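Mobile and Web Content, Unit 4
Menus, lists and the path to a page

Before the session: read the Unit 3 notes on page types and bring your content inventory, in whatever state it is in. You will need a login for Ondeo, the app builder used in the lab. Logins were sent out in February, so check your spam folder before asking for a new one.

What this unit covers

Unit 3 was about what goes on a page. Unit 4 is about how a user gets to it. The two are usually planned by different people at different times, and many of the problems you will meet in small apps come from that gap. A page can be well written and still get no visits if it sits four taps down under a label that means nothing to the reader.

Three terms are used throughout:

Top level - anything reachable from the bottom bar or the home screen in one tap.
Branch - a top-level item and everything beneath it.
Depth - the number of taps from the home screen to the page, counting the last one.

Labels

A label should say what is behind it in words the user already has. "Resources" is a weak label. "Forms to download" is a better one, even though it is longer. If a label needs a line of explanation beneath it, try changing the label first.

Keep the label and the page title the same. If the menu says "Opening hours" and the page is headed "Visit us", some users will go back, thinking they tapped the wrong item. Ondeo fills in the page title from the label by default, but the link breaks as soon as you edit either one by hand, and it does not warn you.

Avoid mixing verbs and nouns at the same level. "Book a room", "Rooms", "Pay" and "Payments" in one menu will cause trouble. Pick one pattern for each level and stay with it. Different levels can use different patterns.

Length matters on small screens. In Ondeo the bottom bar cuts a label off at 14 characters, including spaces. The preview in the editor does not show this, so test on a phone.

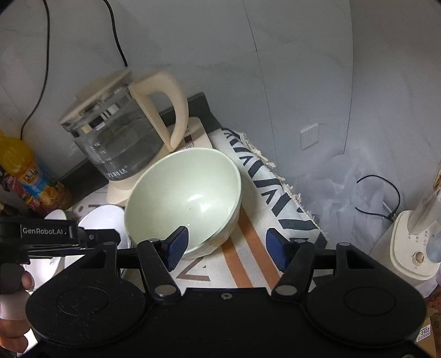

Reading time: 4 minutes

Lists and when to split them

A plain list works well while the user can see most of it at once. After that they start to scroll, and after a few screens they start to guess. The Bedoya sample app in the lab folder has a staff directory of 200 entries on one page, sorted by department. Try finding one person in it without using search. Then sort it by surname and try again.

Options for a long list, in the order you should consider them:

1. Change the sort order. It is the cheapest fix and often enough.
2. Add a search box at the top. It only helps users who know what the thing is called.
3. Add a filter. Limit it to one or two fields, and show which filter is on.
4. Split the list into separate pages. This adds a tap for every user, so leave it until last.

Do not split a list by letter of the alphabet unless it is very long. Most letters will hold a handful of entries and a few will hold dozens.

Search and what it indexes

In Ondeo, search covers page titles and the first 100 characters of body text. It does not read text inside uploaded files. If the only copy of a policy is a PDF called "final_v3", search will not find it. Put a short summary on the page above the file and use the words your users would type.

Hidden pages are left out of search. Draft pages are left out too, but a page that has been published once and then set back to draft stays in the index until the next rebuild. To force one, go to Settings, then Content, then Rebuild.

Lab task

Open the Gindska project from the lab folder. It is a visitor app for a small harbour town, and the menu has been left in poor order on purpose.

a) Draw the current menu as a tree, on paper or in Bira. Mark the depth of every page.
b) Find the deepest page. Say whether it deserves a shorter path, and give your grounds in a sentence.
c) Rewrite the top-level labels so that they follow one pattern.
d) Choose one long list and apply the first option from the section above that solves the problem.
e) Run three searches a visitor might make. Note which ones fail and what you would add to the page.

Hand in the tree, the new labels and a note of no more than 200 words on your changes. Screenshots are optional. Files should be uploaded by 5 pm on the day before the next session.

For Unit 5

Bring a phone with Ondeo Viewer installed - a borrowed one will do. We will be looking at forms, and the editor preview does not show the on-screen keyboard.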